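**Cleaning a white work table without wrecking the surface**

**oakfern**
I have a white table I use for everything: gluing, mending, repotting, sorting hardware. It is covered in gray smudges that soap does not touch. I tried the Sternine spray because the hardware store had it on sale. It took off the pencil lines and left the gray marks the way they were. Is there something stronger that won't eat the finish?

**pultneyroad**
What is the top made of? That decides it. Painted, melamine and foam board all want different things.

**oakfern**
Painted. I did it myself in November with a Nakamura satin enamel, 3 coats.

**pultneyroad**
Then stay away from melamine sponges. They are a fine abrasive and they take the sheen off satin paint. You get a dull spot that picks up dirt faster than before. Use baking soda paste on a damp cloth, light pressure, and rinse.

**gritandglue**
Disagree. Baking soda is an abrasive too. I have used the sponges on painted trim for 6 years and never dulled anything. The trick is to keep them soaked and not lean on them.

**pultneyroad**
Trim doesn't get handled the way a table does. Try it on a table and look at it sideways under a lamp.

**gritandglue**
I have. It was fine.

**marl_1778**
Gray smudges on white are very often metal. Keys, clips, tools, anything that gets dragged across. It is a deposit on top of the paint and not a stain. A cleaner meant for pot marks on sinks will lift it. Test a corner first, and wash the residue off before you put anything down.

**oakfern**
That would make sense. The worst marks are where I sort hardware. Is the grit a separate problem?

**marl_1778**
Yes, and deal with it first. Vacuum or brush it off dry. If you wipe a gritty table with a wet rag you are sanding it.

**hobnail**
I gave up on bare tops and went to a white covering sheet. Ours gets scuffed just as badly, but it can be replaced.
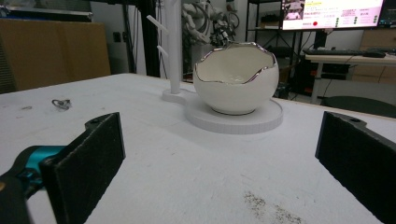
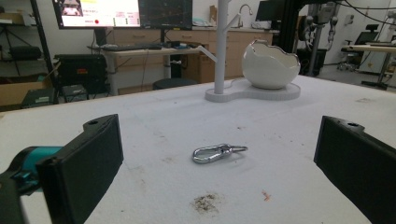
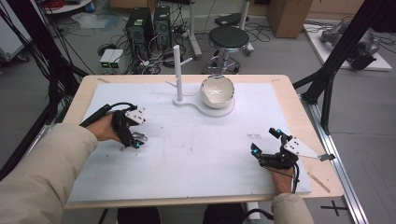

Marks like those I would wipe once a week and otherwise leave alone. If you want to save the paint you already have, put the cover on after you clean it, and let the paint dry overnight first so nothing gets trapped under there.

**gritandglue**
A cover is more waste. Just sand it with 400 and put on another coat when it gets bad. One afternoon.

**hobnail**
One afternoon plus however long the enamel takes to get hard. Mine was still printing after two weeks.

**pultneyroad**
Same here. I would clean first and repaint only if that fails.

**oakfern**
Brushed it off and tried the sink cleaner on a back corner. The gray came off with a few passes. The paint looks the same from the side. There is an orange ring from a can that did not move at all.

**marl_1778**
Rust, probably. Lemon juice on a paper towel for ten minutes, then rinse. Don't leave it longer than that on enamel.

**gritandglue**
Or a wet sponge.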